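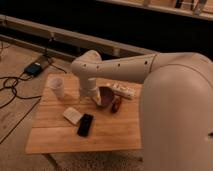

Figure 1. Tabletop clutter layout, fixed camera, gripper at the brown bowl.

Relabelling failed grasps for a second training pass

Last updated January 30, 2023

This page covers the relabelling step of the Pireck pipeline. It assumes you have a working base policy and a set of logged episodes from a fixed side camera. If you have not yet recorded episodes, follow Yolanda Correa's logging notes first.

The idea is simple. A grasp that misses the bowl is a poor example of "pick up the bowl", but the path up to the miss is often good. We keep that part, cut the rest, and give the shortened episode a new goal: the gripper pose it reached.

What you need

Logged episodes with joint angles, gripper state and camera images on one clock. We used 2000 episodes, of which 1000 were held back for testing.
The vimthorpe tools, installed in the same environment as your training code.
Disk space for a second copy of the set. Do not relabel in place.

Step 1. Sort the episodes

Run vimthorpe sort on the log folder. It writes one text file of successes and one of failures, judged from gripper width at the end of the lift. Thin objects fool this test. A card or a phone lying flat leaves the fingers nearly closed whether it was picked up or not, so check those episodes by eye.

Step 2. Find the cut point

For each failure, the tool looks for the first time step at which the gripper closes, then steps back 35 samples. Everything after that is dropped. The value suits our logging rate of 40 samples per second; at other rates, scale it to match. If the arm brushed a neighbouring object before the cut point, discard the episode. Gavin Munro tried keeping these and the second policy learned to push the cup.

Step 3. Write the new goals

Run vimthorpe relabel with the cut list. Each shortened episode gets its final gripper pose as the goal – position first, then rotation. Successes pass through unchanged.

Step 4. Retrain

Start from the base weights and halve the learning rate. Mix relabelled and original episodes in equal parts within each batch. Training from scratch on the mixed set gave us worse results near the table edge.

Known problems

Translucent objects still confuse the pose estimate under dim, warm light. Randi Sundqvist is testing a fix in the Jikora branch. Until it is merged, use the older estimator for any layout with a clear or translucent cup.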